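Fastutora > Evening Courses > Cooking Basics > Handout 6

Handout 6: Setting Up a Kitchen You Will Want to Cook In
Notes by Anum Rizvi

Welcome back, everyone, and thank you for bringing your sketches last time — I had such a good evening looking through them at home with a pot of tea. Several of you drew kitchens much smaller than mine and had thought them through far better than I ever did, so please don't be shy about sharing them again.

Tonight we move from the room to the things in it. I have written this out at some length because a few of you asked for something to read on the bus, and because I tend to skip bits when I talk.

Where things live

The old advice is to store a thing where you use it first, and I still think it is the best advice there is. Pots near the stove, of course, but also the salt, the oil, and the spoon you always reach for. The colander goes by the sink. Mugs go by the kettle, even if the rest of the dishes live on the other side of the room (my mother would be horrified, she kept every cup behind glass!). Walk through making one ordinary breakfast, slowly, and notice every time you cross the floor. If you cross it for the same thing more than once, that thing wants to move.

Heavy things go low. I know the big casserole looks handsome up on top of the cabinet, but lifting it down over your head with tired arms is no fun at all. Light, bulky things like salad spinners and plastic boxes can go up high.

The counter

Try to keep one clear stretch of counter next to the sink or the stove, wide enough for a cutting board and a bowl side by side. Naveed Zaidi asked last week whether a table will do instead, and yes, it will, provided you can stand at it without stooping. If it is too low, sit down to it. Plenty of wonderful cooks shell peas and roll dough sitting down.

Appliances are the great counter thieves. My own rule is that anything I use every day may stay out, and anything I use less than once a week goes into a cupboard. The things in between I argue with myself about. Put them toward the back or the far end so that your working space stays in one piece, and check that the cord doesn't have to run past the sink.

The pantry shelf

Keep the same foods together and put the older ones in front. Flour, rice and lentils do well in jars with tight lids, and do write on the jar what is in it and when you filled it. I once made a whole batch of biscuits with what I was quite sure was plain flour, and they were very tall.

Ketchup, mustard, soy sauce and the rest deserve a tray of their own. A tray catches the drips, and you can carry the whole lot to the table in one trip and back again afterward. Read the label to see what wants the refrigerator after opening. Most of us have at least one bottle we have been treating wrong for years.

Fruit

Berries bruise easily and don't like to sit wet, so wash them just before you eat them. Whole oranges are happy in a bowl for several days and longer in the refrigerator. Once cut, cover them and chill them. Keep bananas a little apart from everything else if you don't want the whole bowl to ripen at once.

For next time

1. Empty one drawer completely and put back only what you used in June or since. Leave the rest in a box and see what you go looking for.
2. Do the breakfast walk described above and write down your crossings.
3. Bring one jar or bottle whose storage you are unsure of. Shoaib Soomro has kindly offered to look up the labels with us.

If you missed Handout 5, Atif Rana has spare copies at the front desk. We meet in Room 14 as usual — come a few minutes early if you would like a seat near the window. 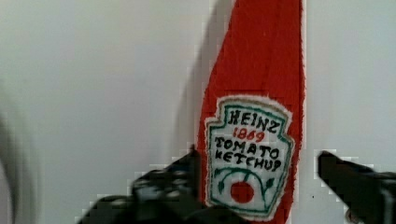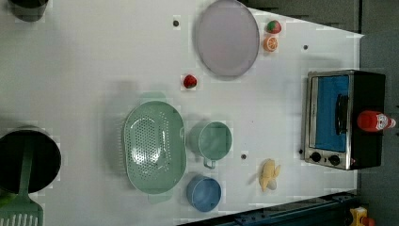
Fig. 2. Plate and toy fruit on a white tabletop.

Fastutora Evening Courses | Questions? Ask at the front desk | © 2022 Fastutora | Back to top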